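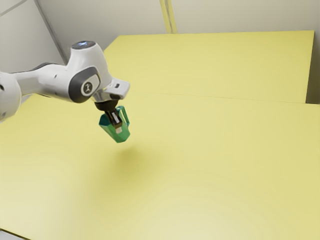
26th January. Mug slip, sim cell, continued from the previous entry. The fault is still the same one: the gripper closes, the lift succeeds, the mug is reported as held, and then somewhere in the transport segment the hold is lost and the controller carries on to the place pose as if nothing had happened. Grasp type is the side clamp over the wall, one finger inside and one outside, gripper pointing down. At the lift stage the mug hangs tilted, mouth up toward the arm side and base down and away, clear of the table with its shadow under it. The commanded grasp has the mug upright. I had been treating the tilt as cosmetic and I no longer think it is.

Setup, so I can repeat it. Scene is the Clerkuvent table, single arm, faceted mug, no distractors. Physics step at 750 Hz. Task script is the one Kazue Yagi handed over, untouched except for extra logging on the two finger contacts and the mug pose relative to the flange. Full batch is 2560 episodes with randomized mug yaw and position.

Result of the batch: 537 episodes where the mug left the gripper before the place pose. Every one of those was scored as a success up to the end of transport, and the place check then marked it as a placement error. That is why this sat in the wrong column of the report for so long. It was filed under bad placement and we spent time on the place planner, which is fine.

What the logs show in a failed episode:

Close command issued. Both contacts come up. Finger width settles to wall thickness plus a small offset. Lift begins. Mug rotates in the pinch, in the plane of the fingers' flat faces, until the heavy side is under the contact. Rotation stops or nearly stops. Held flag goes true. Transport begins. On the first hard deceleration the rotation starts again, one contact drops out for a few steps, comes back, drops out again, and the mug goes.

In a good episode everything is the same up to the deceleration. The tilt is there too. So the tilt by itself does not separate good from bad, but the rate at the moment the held flag goes true seems to. I sorted by residual angular rate at that moment and most of the losses are in the upper part of the list. Not all of them.

Things checked and ruled out:

Grip force limit. Raised it in steps. Fewer losses, then the contact solver starts to chatter and the mug buzzes in the fingers. Past that point losses go up again. Put back to the original value.

Pad friction. The value in the Wivis gripper model matches the one in our config. I had suspected a unit or naming mismatch. There is none.

Mug mass and center of mass. Mass is right. Center of mass is computed from the mesh, handle included, and looks sensible when drawn.

Transport speed. Slowing it down hides the problem. Not a fix.

Things found:

1. The collision shape for the mug is not the visual shape. The visual mesh has large flat facets on the outer wall. The collision version is a convex decomposition made by the Felum import tool, and at the wall it puts a shallow ridge where two pieces meet. Depending on yaw, the outer pad lands on a flat or on the ridge. On the ridge, contact is reduced to a line or a pair of points and there is very little resistance to twisting. This agrees with the yaw plot, where the losses bunch up instead of spreading evenly.

2. The contact model for the pads has no torsional friction term. It is switched off in the config, with no comment. With a proper patch contact this matters less, as several points spread over the pad give some resistance anyway. With a line contact there is nothing to hold the angle except the inner finger.

3. The held flag only looks at finger width and lift height. It never looks at the mug after that. Once true, it stays true until the open command. This is the part I would call the real fault – the other two make the mug slip, this one lets the arm go on moving without it.

Item 3 is a safety matter as soon as the same logic goes on hardware. The El Sherbiny cell runs the same state machine with the same flag. A dropped mug there means the arm completes transport and presses down at the place pose on whatever is under it, with the place force threshold set on the assumption that something is in the fingers. I have asked for the cell to stay in reduced speed until the flag is changed. Kazue agreed and has put a note on the cell's startup page.

Changes made today, on a branch, not merged:

Held flag is now evaluated continuously. It needs both contacts present and relative pose within a limit of the pose at end of lift. If either fails for 30 consecutive steps, the arm stops in place and the episode ends as grasp lost. I tried a shorter window first and got false trips from the normal contact flicker at liftoff.

Settle wait added after lift. Transport does not start until the relative angular rate is below threshold. If it never gets there, set down and regrasp, once.

Torsional friction turned on for both pads. Value is a guess for now. Needs a bench number from the actual pad material.

Reran only the failing seeds with the flag change alone, friction still off. The losses still happen, as expected, and all of them are now labeled grasp lost. No arm motion toward the place pose after the trip. The settle wait and the friction term have not been run together yet, and I don't want to run them together until each has been run by itself.

Collision mesh is not touched. Redoing the decomposition with a tighter tolerance makes many more pieces and slows the step. An alternative is to build the wall by hand from flat boxes, one per facet, which for this mug is easy enough and for the other objects in the set is not.

Open:

– Bench test for pad twist, one pad pair, dry. Kazue has the torque gauge.
– Check whether older batches can be relabeled from the saved logs. Contacts were not recorded before this week, so possibly only from the pose.
– Ask who turned torsional friction off and when. The config history stops at the move to the new repository last April.
– Place force threshold on the hardware cell should not depend on the held flag at all. Separate ticket.

Batch with settle wait only is queued for tonight, same seeds.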